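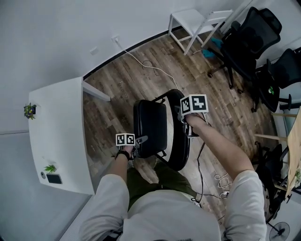 The folding chair task went bad in April and it took me longer than it should have to find out why. I'm writing it down mostly for the two or three people who use the same kind of hand-held grippers and may hit the same thing.

We had 1682 demonstrations in the set by then. Pick up the chair with both grippers, fold it, lean it somewhere, put it back. The policy trained on the first part of them was decent. The one trained on everything was worse. On the arms it would take the seat correctly with the left and then close the right one short of the backrest, on air, and pull anyway. Twice it dragged the chair over sideways. The second time a leg caught the wrist mount and bent it, and that was the end of testing for the day.

I blamed the training run first and repeated it. Same result. Then I blamed the arm calibration and lost an evening to that.

Gunvor Backlund was the one who asked to see the raw tracks. She plotted the distance between the two grippers during the part of each take where both are holding the chair. The chair is stiff enough before you start folding it that this distance should hardly move. In the early takes it didn't. From one session on, it had a step in it, always the same way, always on the right side.

The cube on the right gripper had come loose. The screw under it had backed out and the cube could turn 5 degrees or so before it hit the bracket. It turned when the hand was loaded and turned back when you let go, so every check we did with the gripper sitting on the desk came out clean. Our start-of-session check was exactly that: gripper on the desk, read the pose, go.

The cable on that gripper made it worse. It hangs down to the floor, and if you stand on it or it catches on a chair leg, it tugs. I have footage of myself doing it. The floor in there has too many cables on it in general and I had stopped seeing them.

What we changed:

Thread lock on both cube screws, and a paint mark across the joint so a turn shows.

The check is now done under load, with both grippers clamped on a rigid bar and pulled apart.

Any take where the gripper distance moves more than 3 mm while both are closed gets thrown out automatically.

The arms stop if a gripper closes fully when it should be holding something. They should have done this from the beginning – a chair on its way over is not heavy, but I was standing next to it.

The cable part is not finished. I taped the white one along the wall and it came off again. Nygård in the next office has some floor channel left over and I'll try that.

We dropped the bad sessions and retrained. The right gripper reaches the backrest again. The wrist mount is still bent and the new one is on order.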